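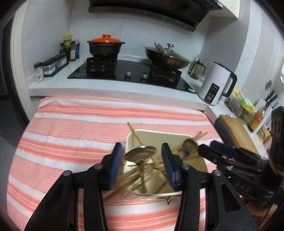 I have been meaning to write about my grandmother's recipe book for ages, and now that August has gone quiet and the children are away with their cousins, I've run out of excuses (the ironing doesn't count).

It isn't really a book, I should say. It's a fat bundle of envelopes, backs of calendars and pages torn from a Noltwood seed catalogue, all held together with a bit of elastic that gave up years ago. My aunt posted it to me in the spring, and I've been typing it up in the evenings, more than 60 recipes so far, with plenty still to go.

The trouble is the measurements! Gran cooked by cup, but the cup in question was a particular green one that got broken before I was born. My friend Lungile reckons it must have held 227 ml, the old half pint being a bit too generous for the scones, and I've gone along with her because the scones did come out nicely. The ginger loaf was another matter - it took three goes and a lot of treacle, and even then my husband ate it mostly out of kindness.

What I love best are the notes down the sides. "Too wet, blame the plums." "Rommel had two helpings." I've no idea who Rommel was, and neither has my aunt, but he turns up in five different places and always seems to be hungry, so I've grown very fond of him. There's also a whole page about how to keep pastry cool on a hot day, which wanders off halfway down into a complaint about the bus and never comes back to the pastry at all. I've typed that in just as she wrote it.

I did think about getting it all printed properly, and Naveen next door has offered to help with the layout, bless him. For now I'm just printing pages as I finish them and sending them round the family in batches. The next lot will be jams and chutneys, once I've worked out whether that word is "cloves" or "chives". If any of you cousins have a view, do ring me - after six is best.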